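16 Dec 2021

Saffron buns today, all 26 of them, and I am so pleased I keep going back into the kitchen to lift the tea towel and look. I've wanted a batch like this since August, when we had those lovely golden ones at the bakery in Skeruvmont and I came home swearing I'd work out how they kept them so soft. Well, it took me until nearly Christmas, but I think I've got there!

The trick (if it is one) is soaking the saffron overnight in warm milk with a spoonful of sugar. I'd always ground it and thrown it straight in with the flour, and you got little orange specks and not much else. This time the milk had gone the colour of marigolds by breakfast and the whole downstairs smelled of honey and hay. I also swapped some of the butter for thick yoghurt, weighed it all properly for once - 904 g of dough on the nose before the currants went in - and let it rise as slowly as it liked on the shelf by the boiler.

I did worry around eleven. It had hardly moved, and I very nearly stuck it in the airing cupboard, but I went and wrapped parcels and left it alone. By one o'clock it was pushing at the cloth, all wobbly and full of air, and rolling it out was a joy. I made plain S shapes for most of them and then got carried away and did a few knots and one plait that looks like a shoelace. The knots baked up best, oddly. They stay damp in the middle.
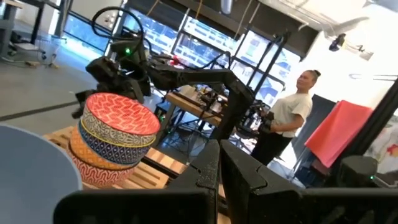
Too much cardamom, according to Parisa Najafi, who had eaten two by then and was reaching for a third. She'd leave it out altogether and put in a bit of orange zest, and she'd brush them with syrup while they're still hot so the tops go sticky. I argued for the cardamom, but the syrup is a brilliant idea and I'm doing it next time. She thinks rosewater in the syrup, just a few drops. Yes please.

Must write down before I forget: the oven wants turning down after the first five minutes, and the bottom tray needs longer than the top one. Currants soaked in tea, not left dry like last year's. Egg wash twice.

There's half a pot of saffron left, so I'm thinking of a rice pudding tomorrow, or that pear cake with the almonds on top. Pears are still hard as anything though. Rice pudding, then, and I need to get more milk.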